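Play food, sorted: an interview with Ximena Bermúdez

By Lucrezia Mazza
January 15, 2026

Ximena Bermúdez is already talking when I get my recorder out. Something about lids. Lids for play pots, which go missing first, always, and which she has stopped replacing.

"You buy the set, you get the lid, it's gone by February," she says. "So now I buy sets with no lids. Done."

She runs Tikska, a lending library for toys. Two rooms, a long counter, shelves up to the ceiling. Families take a bag home for 18 days and bring it back. There are 183 bags on the books right now and the kitchen bags go out the most. More than trains. More than blocks, which surprised her.

Why kitchens? She shrugs. "They see us cook. Every day they see it. A train they see maybe twice a year."

The kitchen bags are also the worst to check in. Everything small, everything mixed up with everything else. A bag comes back and it gets tipped out on a white table, all of it, and then put right again. Plates and bowls, the food, the tools. She used to do it straight from the bag, reaching in. Hopeless, she says. Things hid in the corners.

"You have to see it all flat. Then you know."

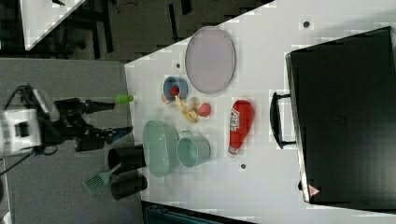
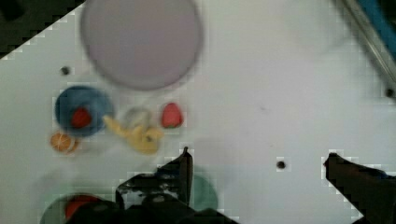
I ask what she looks for in play food, and she gets quite strict. Size first. Anything that fits in a small mouth goes in the older kids' bags, no discussion. Then color. She likes it when a fruit is the color of the fruit.

"I had a blue pear once. From Gomitz, I think, or it came in with a Gomitz box, I don't remember. The kids didn't know what to do with it. They put it in the bath."

Fruit gets used more than anything, she says. Strawberries especially. Parents lose those and feel terrible and come in with a replacment from some other set, wrong size, wrong red. She takes it anyway. A bag with two kinds of strawberry is still a bag.

Bananas are a different story. Bananas come back chewed.

And real kitchen stuff mixed in with the toys? She's for it. A colander, a spatula, a bowl from the back of the cupboard. No glass, nothing sharp. Her feeling is that kids can tell when a spoon is a real spoon and they like it better. The Lacerda catalog has a whole page of child-size utensils and she finds them too small, too cute, the handles snap.

"Give them a colander. A colander is the best toy there is. It's a hat, it's a boat. You can put the peas through it, if you have peas."

Does she have peas?

"Not anymore."

We move on to washing. Plastic goes in warm water with dish soap, then out on a towel overnight. Wooden pieces get a damp cloth only. Felt food she has given up on entirely, two years of felt was enough. It never looked clean even when it was. Plates she stacks by size and the bowls go inside each other, and the loose food goes in a net bag so it can be checked without opening it. She got the net bags from Zonesis, a box of them, cheap, and wishes she had bought 3 boxes.

There's a list taped inside every bag. Parents are meant to tick things off before bringing it back. Do they?

"Some. The new ones do."

She isn't bothered. A missing egg is a missing egg. There is no fine, there was one at the start and she dropped it, it made people late. They'd hold on to the bag for weeks looking under the sofa for one slice of orange. Now they just bring it in and say so at the counter.

Last thing I ask, what would she tell someone setting up a play kitchen at home. She thinks about this for a bit, folding a towel.

"Less food. People buy sixty pieces and the child plays with the same few. One plate, a bowl, a pot. Some fruit. Put the rest in a closet and swap it when they get bored." Then a family comes in with a bag that is clearly too heavy, and she goes over to help them with teh zipper.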